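工具墙：洞洞板用了几年想换铝型材，竖着排还是横着排？求过来人聊聊

木工与手工 › 工作间布置

榫头没对齐（楼主）
发表于 2019年9月7日
各位好，潜水好多年了，头一回开主题，话可能有点多，大家泡杯茶慢慢看。

我家那间工作间是从储藏间改出来的，窄长条，进门左手一面整墙，当初图省事装了一面木质洞洞板，挂钩是跟板子一起买的散装货。刚装好那会儿真高兴，天天进去看一眼，把螺丝刀从长到短排得整整齐齐，跟商店橱窗似的。用到现在毛病就出来了。首先是挂钩，拿一把锤子，钩子跟着一块儿下来，掉到台子后面，还得趴地上拿手电照着找。然后是板子本身，靠窗那头梅雨天吸潮，中间鼓了一个肚子，孔也撑大了，越重的东西越挂不稳。我太太上个月进去找剪刀，一碰，三个钩子连着卡尺一起下来，卡尺砸到脚面，人倒没事，就是从那以后她再也不肯进去帮我拿东西了，让我自己想办法。

所以想趁着换季把这面墙整个重做。看来看去，比较动心的是铝型材，一根一根拼成一面墙，槽里可以走螺母，想把架子固定在哪儿就固定在哪儿。可是越看越糊涂，主要是三件事拿不准，想请教大家。

一是方向。看别人有竖着排的，有横着排的，到底哪个用起来顺手？我墙上能用的宽度很有限，高度倒是够。

二是小件怎么挂。钳子、锉刀、直尺、划线规这些，是一件一个钩子，还是做成一块板、板上带一排插座，整块锁到墙上？

三是钱。我问过一家叫Hurnus的铝材店，按我给的尺寸，连切带磨口，报了749块，不含螺母和角件。这个价算贵还是算公道，我心里完全没数。

先谢谢各位了，说得不对的地方尽管批评，我脸皮厚。

北窗下的刨花
恭喜楼主终于浮出水面！你说的那个钩子跟着锤子一块儿下来，我看到这里笑出声，我家猫都抬头看我了。洞洞板这个毛病真的是人人都有，我当年的办法是在每个钩子根部打一小坨热熔胶，管用是管用，可是从此那面墙就定死了，换一把凿子都要拿热风枪伺候，等于把洞洞板最大的好处给扔了。

方向这个问题我投竖排一票。理由很土：灰往下掉。横排的槽，每一道都是一条小水沟，木屑、砂光的粉末全积在里面，你拿吸尘器的扁嘴去吸，吸完第一道，第二道又落上了。竖排的槽，灰自己就滑下去了，顶多在墙根扫一扫。我做木工，灰特别大，你要是主要做金属或者电子的活儿，这一条可以打个折扣。

价钱我不懂铝，留给别人说。

铁砧与茶
我来唱个反调，先声明没有跟楼上过不去的意思，刨花兄的好多帖子我都收藏了。

我是横排派。横排最大的好处是左右移动方便。你想想看，工具墙上调整位置，十次里有八次是左右挪：新买了一把宽一点的扳手，旁边的要让一让；左手边太挤了，往右匀一匀。横槽里螺母松半圈，推过去，拧紧，完事。竖槽你要左右挪，得把螺母整个退出来，换到另一道槽里，要是用的是只能从端头塞进去的那种方螺母，那就热闹了，上面的架子全得先拆下来给它让路。我帮邻居弄过一回竖排的，那天晚上回家吃饭筷子都拿不稳。

灰的问题，我是每个周末拿毛刷子顺着槽刷一遍，听着收音机，也就一首歌的工夫，还挺解压的。

榫头没对齐（楼主）
哎呀两位一上来就把我的两个念头都说出来了，我现在更拿不定主意了哈哈。我主要是做木工，小盒子、相框这一类，灰确实大。不过我这个人又特别爱挪东西，隔一阵就觉得昨天的位置不顺手。铁砧兄讲的从端头塞螺母那个事，我完全没想到过，有没有可以从正面放进去的螺母？

铁砧与茶
有的有的，叫法很多，有的店叫T型螺母，有的叫锤头螺母，拧的时候自己转过来卡住的那种，正面就能放。好处是随时加装，坏处是有时候它没转到位，你以为拧紧了，一挂重物它溜下来。所以买回来先拿一把，一颗一颗在槽里试手感，转不利索的挑出来扔掉，别心疼。

还有一种带弹珠的，放进去能自己停在槽里不往下滑，竖排特别需要这个，要不然你一手扶着板，一手拿螺丝，螺母自己溜到墙根去了，第三只手上哪儿找去。

Úna在杭州
大家好，中文不是我的母语，写得慢，请多包涵。我叫Úna Moriarty，在学校的工作室管了好几年工具，学生们很可爱，但是学生们把工具放回去的本领不太可爱。

我想说第二个问题，就是小件怎么挂。我们试过一件一个钩子，结果是任何工具都可以挂在任何钩子上，于是每一件工具都在别人的家里。后来换成带插座的板子，一个形状配一个工具，尺子的口子是窄窄的一条缝，只能放尺子，放不了别的，大家自然就放对了。这个变化真的很大，我不用再写那些很凶的纸条了。

所以我支持整块板，一块板就是一个小家庭。要把一组工具搬到另一张台子旁边，也只要松开板上的螺丝，全家一起搬走。

北窗下的刨花
“每一件工具都在别人的家里”，这句我要抄下来贴在我儿子房门口。

不过整块板我有一点保留意见。一个形状配一个工具，那工具换了呢？我那把直角尺去年摔歪了，换了另一个牌子，厚了一点点，原来的缝就插不进去，我拿锉刀锉了一下午。如果是一排插座做死在一块板上，有一个不合适，整块都得重来。楼主又是个爱挪东西的人，我看还是散的自由。

胡杨木匠学徒
插个嘴，我觉得刨花老师和Úna老师说的不矛盾呀。公用的工作室，人多手杂，当然越死越好；自己家里一个人用，脑子里有数，散着也找得到。楼主家里就他一个人用（太太已经被卡尺吓跑了，心疼嫂子三秒钟），那散的也行吧？

还有，缝口稍微做宽一点，里面贴一条薄毛毡，厚薄差一点都能夹住，拿的时候也没有金属刮金属那个声音，我特别怕那个声音，一听就起鸡皮疙瘩。

Petro H
我是Petro Hrynyshyn，跟老婆在郊区开一个小的修车铺，修老自行车为主。看你们讨论好热闹，我也讲讲我的。

毛毡我不同意，对不起。在我们铺子里毛毡三个月就吃满了油，然后油把灰抓住，变成一条黑色的东西，摸一下手就完了，拿出来的尺子也是黑的。做木工的可能好一点，但是木屑进毛毡也很难弄出来。我现在都是光的，里面什么都不贴，口子做得比工具松一点，下面有底托住，放进去有一点晃也没关系，听见它落到底的那一声就知道放好了，我还蛮喜欢那个声音的。

方向呢我用的是竖排，跟刨花朋友一样，但是我的理由跟灰没关系。竖着排，上面横一根料压住，下面站在地上或者站在台子后沿，重量是直直往下走的，墙上的膨胀螺丝只要防止它倒就好。我那个房子是老砖墙，砖一钻就掉粉，如果横排，每一根的重量都要靠墙上的螺丝吊着，我晚上睡不着觉。

铁砧与茶
Petro兄讲的这个承重我认，老砖墙确实是另一回事。我家是混凝土墙，钻头都钻坏了两根，打进去就像长在里面一样，所以从来没往这上面想。楼主的墙是什么墙？敲一敲，声音空不空？

榫头没对齐（楼主）
刚刚特地跑去敲了一圈，隔壁邻居过来问我是不是要装修，好尴尬。靠窗的一半是实的，靠门的一半是空的，应该是后来隔出来的轻质隔墙。这么说来Petro大哥那个站在台子后沿的做法对我就太要紧了，谢谢谢谢！

量了一下，台面后沿到我想要的顶高，能用的竖料正好到我举手够得着的地方，再高也没有意义，我个子不高，上次为了拿顶上的一卷砂纸，踩着凳子差点把窗帘扯下来。

阿托的五金抽屉
749那个价我来说两句，我在五金市场帮亲戚看过几年摊子。你得问清楚三样：壁厚、表面、切口。同样外形的料，壁薄的便宜一截，挂手工具完全够，你又不在上面吊发动机，没必要买厚的。表面处理也有差别，有的摸上去像砂面，有的一道道丝很明显，后一种好看，可是指印擦起来要顺着丝擦，横着擦越擦越花。切口要是包打磨去毛刺，这个价我觉得可以接受；要是不包，我劝你再走走。我们那边有一家Cerero，老板嘴硬心软，你拿着自己画的图去，他会一边数落你画得不对一边帮你把料省下来。

别按整根买了自己回家锯，我见过太多人这么干，铝屑飞得满屋子，锯口还是斜的，拼起来顶上像狗牙。

胡杨木匠学徒
楼上说的狗牙就是我……用手锯锯的，锯到后来胳膊酸了就歪了，后来在顶上横着盖了一根料，从正面看不出来，从侧面看还是能看出来。每次有朋友来，我都抢先站到那个侧面去挡着。

Úna在杭州
我想问一下阿托先生，料和料之间需不需要用连接件互相锁起来？我们工作室的是每一根单独锁在上下的横料上，时间长了，中间有两根之间的缝变大了，学生会把铅笔塞进去。塞得很深。

阿托的五金抽屉
Úna老师，上下横料锁紧了一般就够，缝变大多半是横料上的螺丝松了，拿扳手从一头往另一头赶着紧一遍，紧的时候请一个人在旁边用木块轻轻敲着靠拢。铅笔嘛，这个五金解决不了，得靠教育。

拧螺丝的李老师
我来泼一小盆冷水，不是针对谁，楼主也别生气。一面洞洞板坏了，换一面厚一点的铁洞洞板，再配带锁扣的挂钩，一半的钱都不到，事情就解决了。我那面铁的用了很久，一个钩子都没掉过。铝型材这个东西我也喜欢，看着干净，精神，可是很多人上了之后，配件的钱一路往上加，螺母要钱，角件要钱，板要钱，到年底一算，比工具还贵。咱们做手工的，钱还是花在刀口上，字面意思的刀口，买把好凿子多香。

北窗下的刨花
李老师这盆水泼得有道理，不过好凿子没有地方好好待着，磕一下刃口，您心疼不心疼？我反正是心疼的。我那把掉过一次地，我磨了一个星期，老婆说我对凿子比对她温柔。

拧螺丝的李老师
哈哈哈这个我接不住，刨花你赢。我保留意见，楼主自己斟酌，钱包是你的。

铁砧与茶
李老师说的配件钱一路加，这一条我举双手同意。我的经验是先别急着买齐，先买够挂最常用那几样的，用一阵，手自己会告诉你还缺什么。我抽屉里到现在还有一袋当时多买的100颗装的螺母，拆都没拆，搬过一次家都跟着我。

榫头没对齐（楼主）
谢谢李老师，一点都不生气，您说的铁洞洞板我认真考虑过，连购物车都放进去了。最后没下手有一个很私人的原因，我就是一看到满墙的洞眼睛就发花，站久了头晕，铝材一条一条的我看着反而舒服。这个大概没道理可讲。

那我就先定下来：竖排，站在台子后沿，顶上横一根；买壁薄的；螺母先少买；小件做整块板，口子松一点，不贴毛毡。刨花老师的顾虑我也记着呢，所以板打算做成一小块一小块的，坏一块换一块，不做一整面。弄好了一定回来汇报，烂尾了也回来，给大家当反面教材。

Petro H
好计划！有一个小提醒，台子后沿跟竖料之间留一点空，别顶死，不然你在台子上敲东西的时候，整面墙跟着唱歌，我的第一面墙就是这样，客人以为有人在弹琴。后来垫了一条旧内胎，好多了。

榫头没对齐（楼主）
回来汇报啦！拖到十二月才弄完，实在不好意思，中间单位忙了一阵，又感冒了一阵，又犯了一阵懒（这一阵最长）。

料最后是在另一家买的，叫Hultum，离我丈母娘家近，可以顺路拉回来。原来那家Hurnus也没什么不好，就是送货要等，我又是个急性子。切口是店里打磨好的，我拿手指肚一根一根摸过去，只有一根有点扎手，自己拿细锉蹭了两下就好了。店里的师傅叫Gert Ntuli，中文讲得比我溜，我把阿托兄说的三样一问，他看我一眼说，你是有高人指点的。阿托兄，高人就是你。

装的过程比想象中慢。竖料一根挨一根立起来，顶上那根横料我一个人怎么都放不平，这边刚对上那边又翘了，最后是我太太看不下去，进来帮我扶了一头（卡尺事件之后第一次进屋，意义重大）。料的颜色亮，一道明一道暗，晚上开了台灯，整面墙都亮堂堂的，她说像个厨房。我当夸奖听了。

小件的板做了灰色的，上面两个角磨圆了，锁在竖料前面。板上一排五个座，形状都不太一样：左边先是两个窄口的，中间一道竖缝；再过来是两个高一些的长方框，四边起了沿，中间浅浅凹下去一点；剩下一个随便放放零碎。窄口的座一开始我做得太紧，听了Petro大哥的话，第二稿放松了，顺手多了。
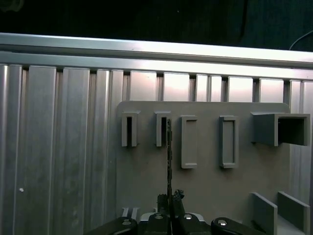 再说说座的排法，为这个我来来回回折腾了好几天。一开始我按大小排，小的在左，大的在右，看着特别漂亮，用起来完全不是那么回事。我是右手拿铅笔、左手拿尺子，结果尺子在右手边，每次都要交叉一下胳膊，像在跳什么民族舞。后来照着自己干活的顺序重新排了一遍：划线的靠左，修整的往右，就顺了。所以奉劝后来的朋友，先拿纸胶带在墙上贴出位置，空手比划几天，再去做板子，可以少做一块。我家里现在就有一块做废了的，太太拿去垫花盆了，垫得还挺合适。

另外一个教训是高度。我本来把板装在跟眼睛平齐的位置，心想看得清楚嘛，用了两天肩膀就酸，往下挪了一截，手从台面上抬起来正好能碰到，舒服太多。竖槽往上往下挪是真方便，这一点要替竖排说句公道话，松开螺丝往下一溜就行了，铁砧兄你别瞪我。

花费也交代一下，给李老师过目：配件加起来比我预想的多，尤其是带弹珠的螺母，一颗一颗不觉得，结账的时候吓一跳。李老师您是对的。但是我不后悔。

铁砧与茶
不瞪不瞪，上下挪确实是竖排方便，我什么时候说过不方便了，我只是说左右不方便！你等着，等你买了新的扳手要左右挪的时候，我再来这个帖子里坐着喝茶。

不过活儿做得是真利落，恭喜恭喜。横料那一下一个人放不平太正常了，下次可以先在两头各锁一颗，留着不拧死，中间的再慢慢赶。

北窗下的刨花
太好了，终于有一个不烂尾的帖子！论坛里开工的一大堆，完工回来汇报的我记得的没几个，楼主这就算优等生了。灰怎么样？槽里积不积？

榫头没对齐（楼主）
刨花老师，槽里基本不积灰，倒是顶上那根横料朝上的那一面，白天光一照，落了什么看得一清二楚，隔几天得抹一把。另外墙根真的会堆一小溜木屑，跟您说的一模一样，我拿一把旧油漆刷扫，扫到簸箕里，我儿子说像在考古。

有个地方想再请教，那两个长方框的座，浅是浅了点，我本来想放小块的砂纸垫，可是稍微厚一点的就往外探头。是把框的沿加高好，还是底下加一道小托？

Úna在杭州
加底下的小托，不要加高沿。沿高了手指伸不进去，拿的时候要用指甲抠，我有很多学生为此来跟我借镊子。小托只要一点点就够了，往后稍微倾一点，东西自己会靠着墙休息。

还有，非常为你高兴！你的太太愿意再进去了，我觉得这是这个帖子最好的结果。

胡杨木匠学徒
同意Úna老师，我的砂纸座就是加了托的。话说楼主，零碎座里都放了些啥？我那个零碎座现在有半块橡皮、一颗不知道哪里来的纽扣、还有一张Després咖啡店的积分卡，差一个章就满了，一直没去盖。

榫头没对齐（楼主）
快去盖章啊！都差一个了！我的比你体面一点，有一截铅笔头和几颗多出来的螺丝，多出来的螺丝是从哪儿多出来的，我暂时不敢细想。

阿托的五金抽屉
多出来的螺丝，趁早把横料那几颗再紧一遍。铝的东西装好之后过一两个礼拜要回头紧一次，很多人不知道。跟Gert问个好，他以前在我们市场待过，欠我一顿面。

榫头没对齐（楼主）
收到，今晚就去紧！面的事我下次去买螺母的时候一定转达。

Thomas
新来的，Thomas Mazza，从头到尾看完了，收获很大，谢谢各位。请问我家墙上能用的宽度只有54厘米，这种还值不值得做铝型材？还是听李老师的，老老实实上铁洞洞板？

拧螺丝的李老师
铁洞洞板。欢迎新朋友，终于有人听我的了。

铁砧与茶
李老师您先别急着收徒弟。这个宽度我觉得可以做，竖排都行，反正左右也没地方挪，我横排派在这里主动退让。Thomas先说说你是什么墙，台子多深，主要干什么活儿？

Thomas
混凝土墙，台子是一张旧书桌，主要是修钟表和做一点皮具，工具都很小很轻。

北窗下的刨花
皮具和钟表灰都不大，工具又轻，那就看你自己眼睛喜欢哪个了。建议你单开一个主题，把台子尺寸写上，我们几个搬着茶杯过去接着吵。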